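On the Dismantling of Old Desktop Computers

A further entry in the Segura workroom notes

Readers of these notes will recall that in July the Segura workroom agreed to receive a quantity of retired desktop computers from the offices of Biklow. The machines had reached the end of their working lives under the policy of that firm, and it was felt that their parts might be of use to others. I undertook to record how the work is carried out. The present entry deals with the inside of the tower and the order in which its contents are to be approached.

It is the practice of the workroom that no side panel is removed until the mains lead has been taken away from the bench altogether. The power button is then held in for 20 seconds. Persons new to the work sometimes regard this as excessive. It is nevertheless required, and a line is provided for it on the job sheet, between the asset number and the initials of the person responsible.

Once the panel is off, a period of looking is recommended before any tool is taken up. The cables deserve particular attention. In many towers of this age the data cables are flat and coloured, and the power wires run in bundles along one side, so that the two may be told apart without difficulty. The end of each data cable should be followed by eye to its socket on the board, and the position noted on the sheet. I have on more than one occasion neglected this and regretted it — the board had two similar sockets side by side, and a good part of the afternoon was lost to the consequences.

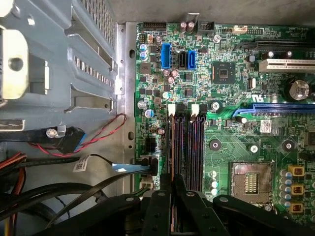 Drive cage and board, with the light-blue SATA cable in place.

Cables are released by the plug and never by the wire. Where a plug has a metal clip, the clip is pressed first. Where there is none, a gentle movement from side to side is usually sufficient. Small screws are placed in the lidded tin, and the long ones from the rear in the dish. I am aware that Esperanza Marín prefers an egg box with the hollows numbered in pencil, and I have no objection to this provided that the box is not afterwards returned to the kitchen.

Dust is removed with a soft brush of the Pimum pattern, working from the top of the case downwards. Compressed air was used in the past. It was given up following representations from the bookbinding class, which meets on the other side of the partition.

The hard disk drive is next. Drives held in a plastic caddy are by far the more agreeable sort, and I would encourage any reader choosing between two old machines to give weight to this point. Drives fixed directly with screws are slower to remove and require a short screwdriver, of which the workroom possesses one. It lives on the hook by the door and is to be put back there.

Each drive is entered in the Skindix register before it leaves the bench. The register now runs to 1264 entries, the earliest of which are in a hand that I have not been able to identify. Drives are wiped or, where they will not start, set aside for destruction. Under no circumstances are they to be placed in the general parts drawer, even for the duration of a tea break.

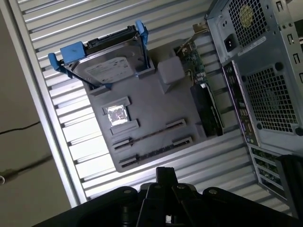
Jayanthi Bhat has written to ask whether the drives should not come out before the dusting, as the brush can push fluff into an open connector, and she adds that she has always left the memory until last for the same reason.

The point is a fair one. I have followed the existing order largely out of habit, and I propose to try hers on the next group of machines, of which there are 28. Should it prove satisfactory the job sheet will be amended, although 3000 copies of the present version were printed and a considerable number remain in the cupboard. It may be necessary to correct these by hand.

The next entry will concern the removal of processors and the cleaning away of old thermal paste. Readers with a preferred cloth for the purpose are invited to name it in the comments.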